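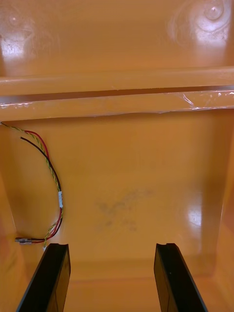 Search posts, people, tags

Okay, I promised a proper thread on the Titine gripper kit once I'd had it long enough to be annoyed by it. I've now had it long enough. Settle in, it's a long one.

For anyone new: I do odd jobs in small automation out of a shared workshop in Pedville. Mostly bench arms, mostly for people who want one fiddly thing done over and over and can't stretch to a full integrator. So I look at this stuff as someone who has to pay for it.

Titine is the wrist kit from Veltberg. You get a two-finger gripper, a little wrist camera, a controller, the cable set and a licence for their teaching software. $1196 plus shipping. I paid full price, no freebies, no discount code at the end of this.

The job I bought it for is wiring inside moulded plastic housings. Thin leads, small terminals, glossy orange walls on every side. If you've ever tried to get a gripper to behave in a shiny box you're already wincing.

Start with the fingers, because they're the best bit. Black, flat, rigid, squared off at the ends with a little step cut into the tips. They look like nothing much. I was sure I'd be swapping them for my own printed ones inside a week and I haven't touched them.

Being flat they'll go down into a housing without needing a heap of clearance, and the step gives you somewhere for a thin lead to sit. I've had fancier fingers with rubbery pads that grabbed everything including the walls.

The weakness is that they're rigid. No give at all. If your approach height is out, you find out by leaving a mark on the plastic. Go slow on your first runs and set the force limit yourself — the default is way too keen for thin-walled stuff.

Now the camera. I have mixed feelings!

It's tucked in at the wrist and looks out past the fingers, so both tips are always in view. Love that. You can judge the gap by eye, and when something goes wrong you can go back through the recording and see exactly which side was off.

But glare. Oh my gosh, the glare. Orange plastic with any kind of sheen throws the overhead lights straight back at you in big pale patches. Anything sitting near a bright spot just washes out.

And clear tape is worse. I use it for holding bits down and every wrinkle turns into a row of tiny white sparkles. The software is convinced sparkles are edges. Sparkles are not edges, Titine.

Veltberg's guide says to "use diffuse lighting where practical" and leaves it at that. What worked for me was a sheet of baking paper over the lamp. Grand total of about fifty cents. I'd happily have paid them ten bucks for a clip-on diffuser in the box.

Colour is where it gets fun again. Red lead on orange plastic is hard for it, black lead on orange is easy, and a twisted yellow and green pair is somewhere in between depending on the light. I ended up teaching it to find the black one first and work across from there.

Someone on the Veltberg forum, Embla Rønning, suggested putting something white on the bundle partway down as a landmark, and that tip alone saved me an evening. White on orange shows up beautifully. Thank you Embla, whoever you are, I owe you a coffee.

Teaching software: you drive the arm through the move by hand, it records, you tidy up, it plays back. It took me 6 goes to get a recording I was happy with for a single lead, and most of that was me being impatient and bumping things.

What I don't love is the tidying up. There's a timeline, you can drag points, and there's no undo past the last step. In a program you pay real money for! I've taken to saving a copy before I so much as breathe on it.

Support has been good though. I wrote in about the camera feed freezing and got Ritu Tomar, who answered the same afternoon, asked sensible questions and didn't tell me to reinstall everything. Loose connector at the controller end. Fixed in a minute, felt silly for an hour.

Which brings me to the cable set. The cables are fine. The connectors are a bit light for my taste. If your arm moves a lot, put some strain relief on there on day one and you'll skip the whole conversation I had with Ritu.

A few of you asked how it stacks up against the Escobar one. I borrowed an Escobar in February for a different job, so take this with a grain of salt.

Escobar is $635, so a fair bit cheaper. The gripper is chunkier, opens wider, feels tougher. No camera in the box, and the bracket for adding your own is sold separately. If you're picking up blocks or bottles, buy that one and keep the change.

For poking around inside a housing it was too fat for me. I kept clipping ledges. Titine gets under a moulded lip without much drama, and for my work that's the whole ball game.

Setup time, since it always comes up: 15 minutes to bolt on and plug in, then the rest of the day on calibration. The calibration card is glossy. In a kit that hates glare. I printed my own on plain matte paper and it went through first try.

One housekeeping thing, and I'm talking to myself as much as you. Wipe out your housings before a session. A grey smudge on a back panel is the kind of thing your eye skips right over and the software may decide to take a keen interest in.

So would I buy it again? Yep, for wiring and small parts in tight spots. I'd budget for a better light and a couple of days of swearing. I wouldn't get it as a first gripper for a classroom or a hobby bench, the price is hard to justify if you don't need the slim fingers.

Next on my list is getting it to seat terminals on its own, without me hovering over the stop button. I'll post how that goes, good or ugly. If you've got Titine running on anything shiny, please tell me what you've done about lighting, I'm all ears.

Oh, and the spare screws are in the lid of the case, under the foam. I ordered a bag of them before I noticed.

Filed under: Robots & Automation, Gear Reviews, Workshop

Print this thread | E-mail to a friend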